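Kerkar Learning Group – Minutes of the Tableware Collection Meeting
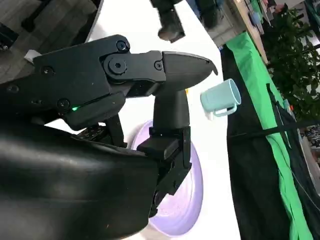
Category: Meeting minutes / Data collection

Held May 20, 2025, upstairs at the Desiddale site. Chair and notes: Mekdes Tamiru. Also present: the day operators, two people from labeling, and Koyama by phone for items 1 to 3.

1. Notes from last time
Accepted with one fix. The February batch was stored under the wrong task name, and the notes repeated the mistake. Labeling has already renamed it.

2. Where we are
We now have over 80 good episodes of the mug and plate task – a lovely jump, and the operators got a round of applause. The wrist view is the part everyone is excited about. With the gripper open, the mug and the lavender plate both show up against the white tabletop, even with part of the plate behind the lower finger. Labeling said the pale mint-blue of the mug still reads well on white. They had been worried about it and are happy to keep it.

3. Variety
Long talk, good one. Koyama would like more mug poses, especially with the handle turned away from the gripper. The operators pointed out that they drift into the same approach after lunch and asked for a start card they can draw before each episode. Agreed. Mekdes will write the cards, with 9 mug poses to begin with, and we can add to them once people have tried a full session.

The green cloth and the black cloth stay as they are until this set is finished. After that we can start changing the background, and several people already have ideas (please put them on the shared list so they don't get lost).

4. Failed grasps
Question from labeling: keep or toss? We keep them, tagged as failed, with the retry saved in the same episode. If an operator stops partway for any other reason, the episode is dropped. Tarner's loading script doesn't know about the new tag yet. Mekdes will ask them for a date.

5. Operator turns
Turns will be 10 episodes each, then swap. Three people offered to try this first – thank you! Notes on tired hands or odd controller behavior go in the log at the swap.

6. Actions
Mekdes: start cards, message to Tarner
Labeling: short page on the failed tag, with 3 sample episodes linked
Operators: try the cards and bring comments
Koyama: send the list of wanted poses

Next meeting in two weeks, same room. Bowls are first on the agenda.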